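Reading time: 2 min

I pack snack boxes for a living, and for the past few months I've shared the bench with a robot arm. People hear that and make a sad face at me. I get it! But the thing that changed wasn't the thing I was braced for.

When Hallau took over our line, the talk was all about headcount. Would there be five of us by November, or two? (Still five, so far.) What went instead was the chatting. We used to stand elbow to elbow and gab through a whole order, hands going on their own. Now one of us minds the arm, and minding is quiet work. You watch little packets of dried cake go by and you wait for trouble. 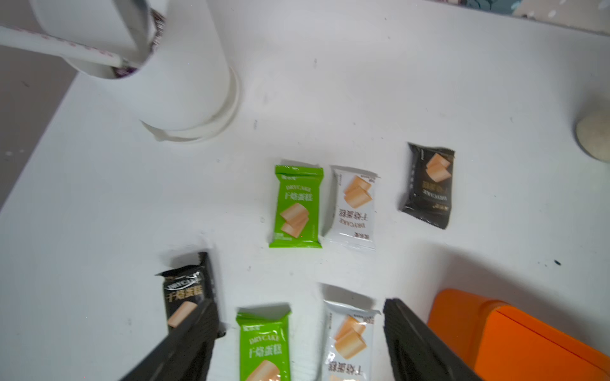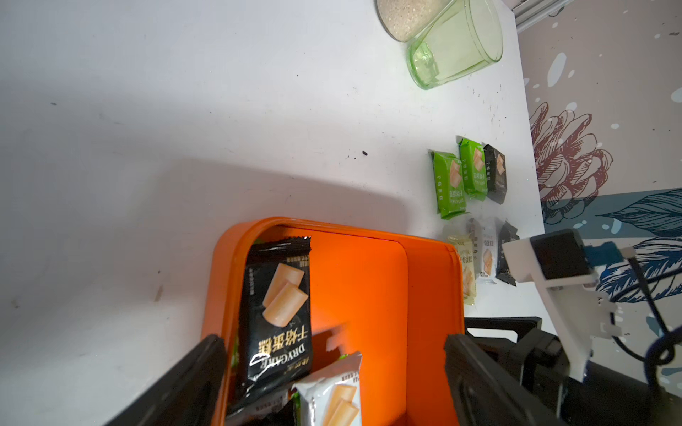 Dried cake in different colored wrappers, and the orange container. 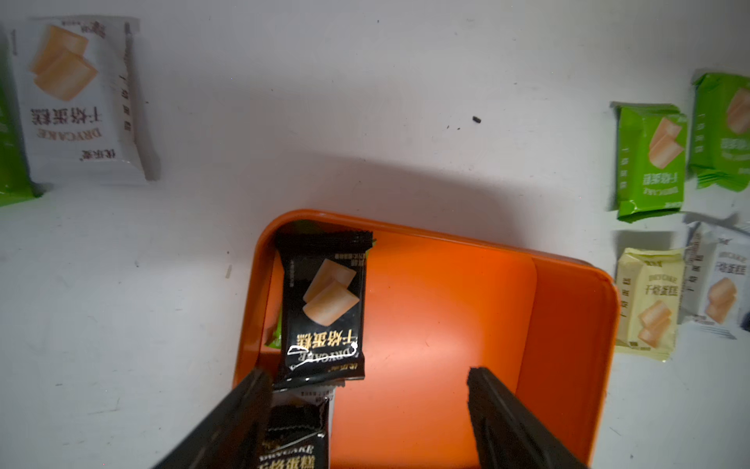
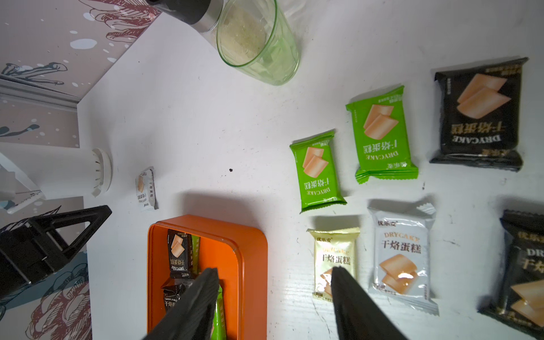
My wrists feel better than they have in years, I'll say that. On our best morning we got through 109 boxes and I went home and cooked a real dinner. But I also used to know things — which wrappers slide, which ones crumple if you pinch the middle — and that used to make me the person the new hires came to. Now it goes into a settings menu, and somebody in the office calls it tuning.

I think that knowledge should be paid for. If my hands taught the machine how to hold a cake packet, put that in my job title and in my check. And give us back a bench where three people can stand and talk while they watch. It wouldn't cost Hallau a thing except some floor space.

Comments

packingmom: The quiet is what got me too. I started humming.

Virkitz fan: We have two arms at our place and I'd never go back, my shoulders were shot.

nightshift: Did you ask for the raise yet??

Contact | Copyright Climard | Back to top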